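手工纸灯罩怎么折:我的笨办法

上个月搬家,床头那盏小灯的灯罩被我一屁股坐扁了。去店里看了一圈,喜欢的都贵得离谱,干脆自己折一个!折废了好几张纸以后总算摸到点门道,写下来给想动手的朋友。

先说纸。我试过普通打印纸,太软,立不住;卡纸又太硬,折线一压就起白边。最后用的是Demelwood的彩色长纤维纸,韧性好,反复折也不容易裂(一包20张,够你浪费的)。颜色挑暖一点的,晚上开灯特别舒服。

灯泡一定要用LED的,功率小的那种,白炽灯想都别想,纸离热源太近真的会出事。灯泡和纸之间至少留一个拳头的距离,睡前记得关灯。

正式折之前,先在纸背面用铅笔轻轻打格子。我的格子是三厘米宽,朋友Femi Garba喜欢两厘米的,折出来更细密,不过也更考验耐心。打完格子,用没水的圆珠笔沿着线划一遍,压出浅浅的印子,后面会省力很多。

接着折横线,全部朝一个方向折,折一条、展开一条,别急着叠起来。然后翻面折斜线。斜线是最容易歪的地方,我的习惯是先对准两头的点,手指从中间往两边推,确认没跑偏了再用骨刀压实。没有骨刀的话,用勺子背也行。

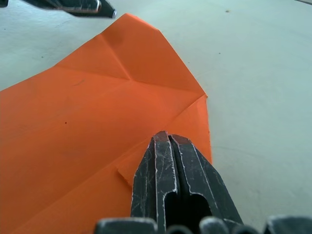 几条折线交汇的那个点要多花点心思,压得太狠,纸会磨毛,透光的时候就是一个小亮斑。我一般轻轻压一遍就放过它,等整张收拢的时候它自己会到位。

所有线都折好后,从一头开始慢慢往中间挤,山折谷折会一个带一个地立起来,这一步超级解压!收成圆筒以后,接缝处重叠一格,用白胶粘,拿夹子夹一晚上。

最后在上沿打孔穿一根棉线,收紧,架到灯架的圆环上就行了。要是口子太松,把线再抽紧一点,打个活结,以后清灰还能拆下来。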